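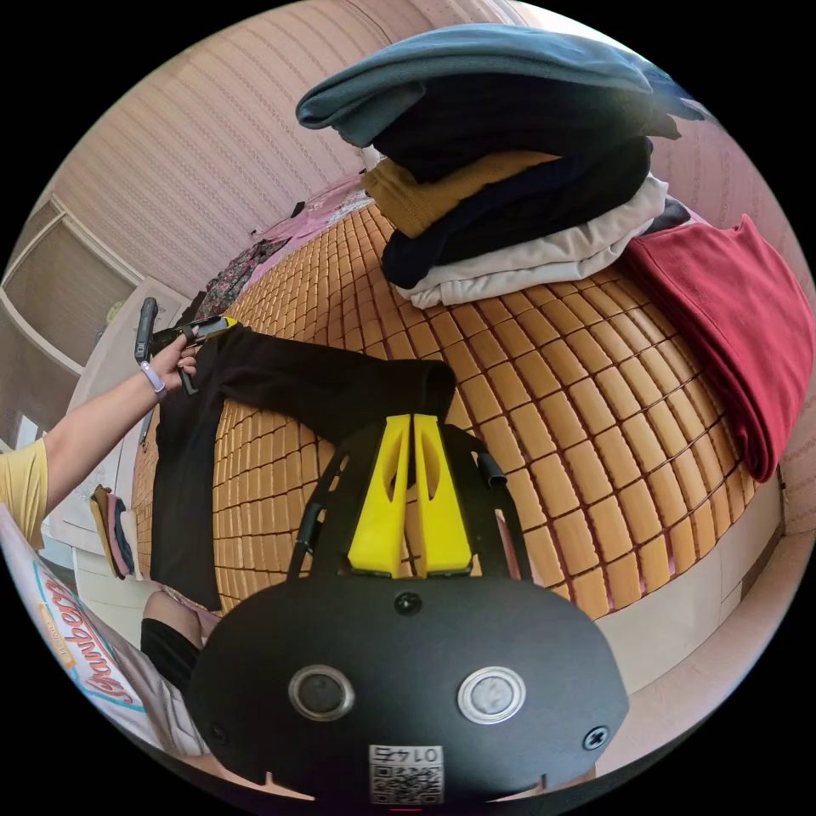

Household and Laundry

Minutes of the meeting held on 10 August 2019 at Grustley House, downstairs sitting room

Chair: Dougal Cairns
Minutes: Ewan Menzies

1. Minutes of the last meeting
Approved with one change. Under item 2, "dryer" should read "drying rack".

2. Folding of clothes in the bedrooms
Dougal said residents are still bringing clean clothes down in bags and folding them on the dining table, which is then not clear for supper. It was agreed that folding will be done on the bed in each room. A firm mat on top of the bedding makes this easier – sleeves and trouser legs can be laid out straight and the creases smoothed by hand.
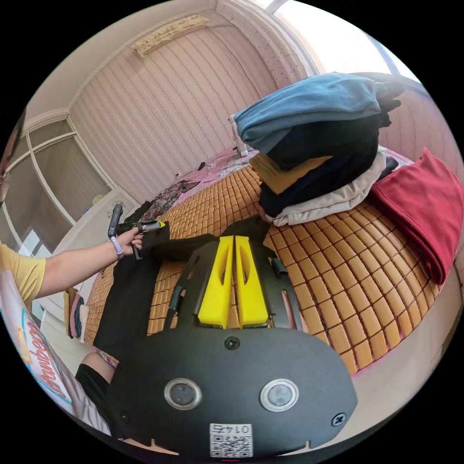
Black garment laid out on the bamboo mat.

There was some discussion about dark clothes. Ewan asked that black and navy items be folded by daylight where possible, as two people have ended up with each other's trousers. Names are to be written on the inside label. Dougal has a laundry pen and will leave it on the hall shelf.

Stacks should be kept low enough to carry in one trip. Knitwear may go in the same stack as other clothes but should not be hung. Agreed.

3. Bamboo mats
The mats stay on the beds until October. They are to be wiped with a damp cloth and dried flat before they are rolled up. Ewan has asked Brasico for a price on 3 replacements and has had no answer. He will write again, quoting order 2108.

Residents who find the mat too hard may put a sheet over it. Please do not fold the mats in half. The cord between the tiles wears through and the repair kit is nearly used up.

4. Fans and power strips
Small desk fans may be used at the head of the bed. Power strips should be kept clear of clothes and bedding, and cables tidied. Dougal will look at the rooms on the Eta landing first, then the Cusi landing.

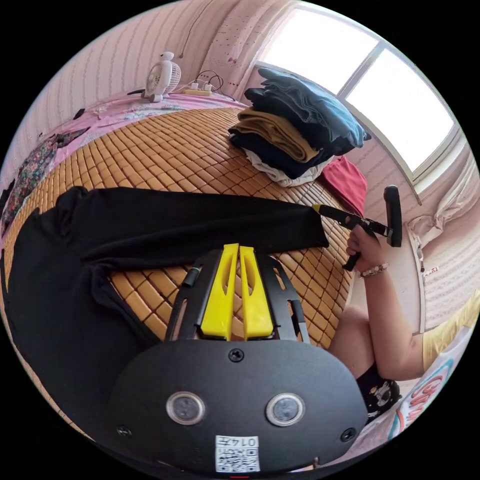

Bed with folded clothes, fan and power strip.

It was asked whether each room could have a second outlet. Dougal said this had been raised with the landlord before and he would raise it again – no promise of a date.

5. Spare bedding
There are 5 spare sheets in the linen closet, and 2 of them need hemming. Ewan will do these. Odd pillowcases are to go in the bottom drawer.

6. Any other business
The iron is leaking and should not be used until it has been looked at.

Actions
Dougal: laundry pen, check of fans and cables, landlord.
Ewan: Brasico, sheets, notice about the iron.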